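Reusable Chopsticks Get a Second Life at Harnwood Kitchen

A shared kitchen in Harnwood is asking members to bring in chopsticks they no longer use at home, and has so far collected 315 of them for its cooking classes and monthly suppers.

The drive started in January, when the kitchen stopped buying single-use utensils. Karim Younis, who runs the evening classes, said the kitchen was going through a new box of throwaway pairs every few weeks and that most people who cook at home have more chopsticks in a drawer than they need.

"You lose one, you keep the other, and after a while you have a handful that don't go with anything," Younis said. "We'll take the odd ones. We match them up by length and color as best we can."
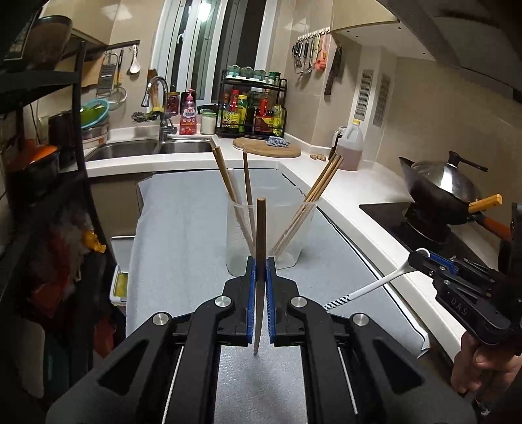
HARNWOOD, April 11, 2019 - Sorting takes place at the kitchen counter, where chopsticks stand in clear plastic cups on a quilted mat, a short reach from the sink and the spice rack. Light wooden ones fill the wider cup. Brown sticks and a pale one share the taller, narrower cup.

Donated sticks are washed by hand and left to air-dry overnight before they are sorted. Any that are cracked, splintered or badly warped are set aside. The kitchen has pulled 47 so far, and those go to a garden group in Bostcombe that uses them as seedling markers and supports.

Nouhaila Amrani, who teaches the noodle class, said the mixed sets have caused few complaints. Beginners tend to prefer plain wood to lacquer, she said, and a slightly thicker stick is easier to hold.

"Some people wanted matching pairs for the suppers," Amrani said. "We can do that for nearly everyone now."

The kitchen is accepting wood and bamboo only. Metal and plastic chopsticks will be returned to the donor if a name is left with them. Donations can be dropped off at the Pavar Street entrance during class hours - a box is on the shelf inside the door - and should be rinsed and tied or bagged.

The next supper will seat two groups, with sign-up sheets posted beside the donation box.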